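Flonley Hand-Held Gripper - Finger Trials, Gallery 2

Bench notes and stills from the second round of finger trials on the Flonley hand-held tool. Three finger sets are under comparison: the Hirine short block, the Rahimi padded block and the Ponska thin blade. The tool, the wrist camera and the table height stay fixed between sets. Each set gets 25 picks per part. The trigger travel is limited by a printed stop, and the camera exposure is locked before the first pick.

Wrist view, block fingers open
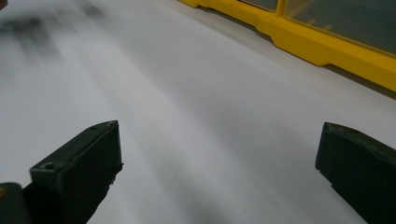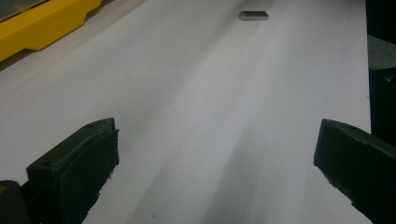

Both views have the fingers apart over white tabletop, with part of the yellow unit in view. The second also shows a small metallic bar near the top, well beyond the fingertips. Note the rough lower edge of the fingers in the second view - edge wear is logged for every set.

Approach and lighting

Small metal parts are the hard case for the wrist camera. A gray part on a white surface separates well under even light, but finger shadows cross the approach path and the threshold has to allow for them. We start each approach 300 mm from the part and log the distance at which the detector first holds a stable outline. Runs where the outline drops out for more than 20 frames are marked and repeated.

Set changes

Fingers are swapped after each block of 25 picks. The Hirine and Rahimi sets share a bolt pattern. The Ponska blades need an adapter plate, which moves the tips forward and requires a new camera offset. That offset is stored per set in the controller profile - load the profile before closing the fingers for the first time.

Still open

Pad replacement interval for the Rahimi set. Grip force at the tip against grip force at the root, all sets. Blade flex on the Ponska set with parts held off center. Gallery 3 will cover the drawer pulls.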